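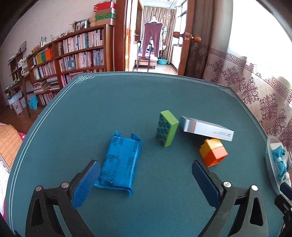 The shrinking bar and the growing promise

By Lowri Bevan
Sep 23, 2024

I have been eating the same sort of snack bar at my desk for years, and in August I noticed I was finishing it sooner. Same shelf, same price, and a cheerful flash on the wrapper telling me the recipe was new. It did not say there was less of it. Why would it?

The trade has a soft word for this. It calls it resizing, as though the thing had been to a tailor. Tegwen Skyrme, who ran a corner shop for most of her working life and still reads the small print on everything, calls it a price rise with its coat on. I think she is being kind.

We are usually given two defences. The first is that ingredients cost more, and I am sure they do. Then put the price up and let me decide. The second is that smaller portions are good for us. I find this one harder to swallow — if a firm cared so much about my waistline, it might have mentioned it before cocoa got dear. And I have yet to see a healthier portion arrive with a healthier price.

People tell me the answer is the unit price on the shelf label. Have they tried to read one? In my local shop the bars are priced per 100 grams and the multipacks per item, so comparing them means doing sums in the aisle while somebody reaches past you for the crisps. The figures are there, and so is the law, and you still go home no wiser.

A notice would help. If a pack shrinks, say so on the front for a few months, in letters as big as the ones used for "new". Makers will complain that there is no room on the wrapper. There seems to be plenty of room for everything else they want to say.

I don't expect it to happen soon. I have gone back to taking an apple, though I'm told those are sold in smaller bags now.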